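Progress report to the Geraghty Fund
Bin picking cell, equipment phase
Prepared by Temitope Mohammed, Plondville workshop

Dear friends at the Fund,

Thank you, first of all, for your patience with the spring report, which reached you late and without the budget pages. I have put everything in one place this time, and I have tried to answer the questions you sent back with the last one. Most of them were about what we still want to buy and why the list keeps changing, so that is where I have spent most of my words.

You will remember that the grant was written around one arm, one gripper and one bin, with the idea that we would learn to pick mixed small items out of the bin and put that experience to use when the Oltadby sorting line comes up for renewal. The arm was the big purchase and it is behind us. What remains is the smaller equipment, which as a group has turned out to be harder to plan than the arm ever was. Every part is cheap, every part has its own supplier, and there are always two or three we hadn't thought of when the proposal went in (my fault, and I have the spreadsheet to prove it).

We are running sessions most days now, usually from nine in the morning until lunch, with the afternoons kept for repairs and for going over the notes. Monday is for maintenance only. That rhythm suits everybody and I would like to keep it through December if the money holds.
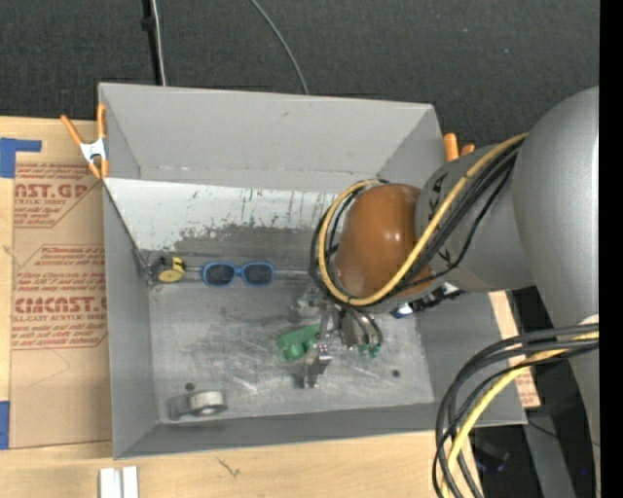 The remaining equipment budget stands at $3000, and I would like to walk you through how we hope to spend it. The largest share, $800, is set aside for a spare set of gripper fingers from Volodach, whose people have been very kind about answering our calls. With one set only, any bent joint means we stop until it is straightened or replaced, and I would much prefer to have the second set sitting in a drawer. After that comes cable management. The yellow cable and the black ones beside it run down over the orange-brown cover at the end of the arm, and there is another thick loop of them hanging over the front right corner of the bin, so you can see why I have asked for a proper dress pack with guides and clips. We priced two kinds and would be happy with the plainer one. I have also put in a line for fixing the bin in place. Orange-handled spring clamps are a fine thing for a trial, and I have nothing to say against them, but I want a bolted bracket before we move to longer sessions, and a second bin of the same size so that one can be loaded ahead of time.

The next item is the objects themselves, and here I must ask for a little indulgence. In the proposal I allowed nothing for them at all, thinking we would bring in odds and ends from our own drawers. To a large extent we still do. A tape measure, a pair of blue-framed sunglasses, a roll of tape and a green block make a perfectly good morning's work, and they are all different enough in shape to keep us on our toes. But things get scratched and go missing, and it is difficult to compare one month with another when the contents of the bin have changed. I would like to buy a fixed set of 30 objects, in duplicate, and keep the second set boxed up. We think this will cost very little, and I have folded it into the line for consumables along with tape, screws and labels.

You asked whether we should rent a second arm for the winter. I went back and forth on this, and had a long and friendly talk with the rental desk at Volodach, and my answer is still no for the time being. The rent would eat what we have left, and we would need a second table, another set of guards and somebody to look after it all. I would sooner see the first cell finished properly and come back to you with a fresh request.

As for timing, the fingers have a lead time of about 7 weeks from the date of order, so that is the one decision I would be grateful to have from you soon. The bracket can be made in our own shop once the drawing is agreed, and the second bin comes from the same supplier as the first. The dress pack can wait until the fingers are ordered.

If you would like to come and visit, please do. Mornings are best, and there is always coffee. The revised budget table and the two cable quotes are attached, and I will telephone next week to go through them with you.

With warm thanks,
Temitope Mohammed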